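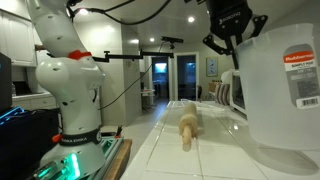
Can it help in a real kitchen yet?
Home Automation board, 5 replies

Stustent
I would like to hear opinions from people who work with arms. A rolling pin on tile and a pitcher near the gripper look like an easy start for baking. Is it easy? My wife asks me every evening when a machine will do our kitchen.

Balberg
No. To pick up the pin, fine. To roll dough is another thing, it sticks and changes shape under you. I give it many years.

Hegarty
I don't agree with Balberg. In our shop an arm has loaded trays since May, 376 trays in the best shift, and we stopped it 2 times.

Balberg
Your trays are all the same, Hegarty. A kitchen is not a shop floor.

Purkel
Both are right a little. I would worry first about the pitcher. It is wide for two fingers, and when it is full the weight moves while you pour. Also a smooth counter is not kind to a round pin, if you touch it badly it rolls away.

Stustent
Thank you, Purkel. So would you begin with the pin?

Purkel
Yes, take it by the handle and put it in a drawer. When this goes well many times, try the pitcher, empty.

Hegarty
Or buy a dishwasher. Mine never needed calibration.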